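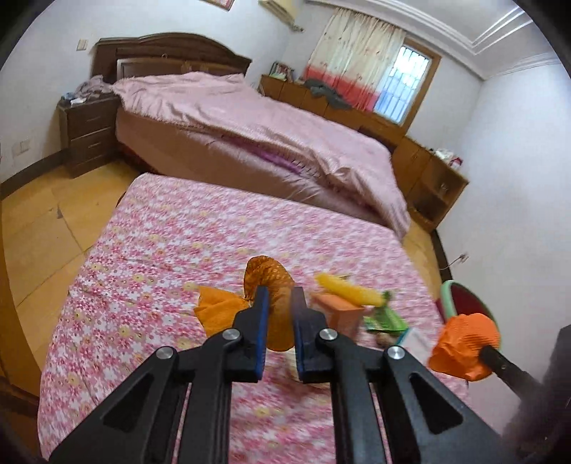

花柄シーツの上の小物たち 寝室の片づけギャラリー

6月に、寝室にたまった小物をまとめて整理しました。引き出し、棚の上、ベッドの足もとの袋に分かれていたものを、いったん全部ベッドに出し、種類ごとに分けてから戻すというやり方です。写真は一枚だけですが、写っているものと、その日の作業について短い文を付けておきます。

ベッドのシーツ
ピンクの花柄です。片づけのときは掛け布団を外し、シーツの上をそのまま作業台にしています。床に広げるより腰が楽で、立ったまま手が届きます。細かいものが柄にまぎれることがあるので、最後に手のひらで全体をなでて、残っているものがないか確かめます。終わったらシーツは洗濯に出します。

茶色がかったオレンジのもの
手前にある、表面がでこぼこした柔らかい品です。上のほうが丸く、下のほうはなめらかです。左側には、もっと明るいオレンジ色の扇形の布がついています。こういう柔らかいものは形がまちまちで、箱に詰めると無駄なすき間ができます。うちでは浅いかごに並べ、上に物を重ねないことにしました。

黄色い細長いもの
バナナのような形で、先が濃い緑色です。色がはっきりしているので、シーツの上でもすぐ見つかります。長さのあるものは仕切りの細かい箱には入らないため、仕切りを一枚抜いた段に斜めに入れました。

サーモン色の箱
黄色いもののすぐ下にあります。箱は中身ごと残すか、中身を出してたたむかを先に決めます。迷ったものは窓ぎわに寄せておき、午後にもう一度見ます。この日は迷った箱が3つあり、そのうち2つをたたみました。

緑の小さな包み
明るい緑色で、くしゃくしゃになっています。包みや袋の類は、まとめて一か所に集めてから確認します。一つずつ開けていると手が止まるので、最後に回します。以前、Skarlowの家に住んでいたころは台所の引き出しに何でも入れていて、袋だけで一段が埋まっていました。

茶色の丸いもの
緑の包みのすぐ下にあります。小さくて丸いものはベッドの端から転がり落ちやすく、探すのに時間がかかります。ふた付きの容器を先に用意して、見つけたらすぐに入れるようにしました。容器は容量400mlのものがちょうどよく、これより大きいと底のほうが見えなくなります。

白い平たいもの
縁が青緑色です。平たいものは寝かせて重ねると下のものを忘れるので、立てて入れます。ブックエンドがなければ、厚紙を折って仕切りにすれば足ります。

オレンジのひだのあるもの
右側で、カップのような形に広がっている明るいオレンジ色のものです。ひだがつぶれると元に戻しにくいため、こういう形のものは一番上の棚に置き場所を取りました。棚の奥行きが足りず、手前に少しはみ出します。

丸い容器
オレンジのものの後ろにあり、縁が薄い緑、内側が暗い赤です。口の広い丸い容器は、分類の途中で行き先の決まらないものを入れておくのに便利です。ただし、そのまま置き場所にしてしまうと片づけが終わりません。寝る前に空にすることを決まりにしました。

壁ぎわのコード
容器の上のほうに細いコードが見えます。コード類は今回の対象に入れていません。長さと差し込みの形を調べて札を付ける作業を、別の日にまとめてやる予定です。

戻すときの順番
棚に戻す順番は、平たいもの、箱、柔らかいもの、丸いものです。先に平たいものを立てておくと棚の残り幅がわかり、箱の向きを決めやすくなります。この順番は、Jondalsteadに住む知人のTrevor Treloarさんに教わりました。Treloarさんは工具の整理に同じ方法を使っているそうです。

かごと札
かごは全部で11個使いました。もとからあったものと、Stockdaleの雑貨店で買い足したものが混ざっています。色も大きさもそろっていませんが、札の位置を正面の左上にそろえたら、それほど気にならなくなりました。札は荷札を切ったもので、字は太いペンで書いています。文字は「平」「丸」「布」のように一字だけにしました。長く書くと、結局読まなくなります。

かかった時間
朝の9時に始めて、昼食をはさみ、棚に戻し終えたのは午後4時過ぎです。出すのは早く、分けるのに一番時間がかかりました。次にやるときは、前の晩に空のかごを寝室へ運んでおくつもりです。

残っている作業
押し入れの下の段がまだ手つかずです。Joltskaから引っ越したときの箱がそのまま入っています。中身は冬物と古い帳面のはずですが、開けてみないとわかりません。終わったら、このページに写真を足します。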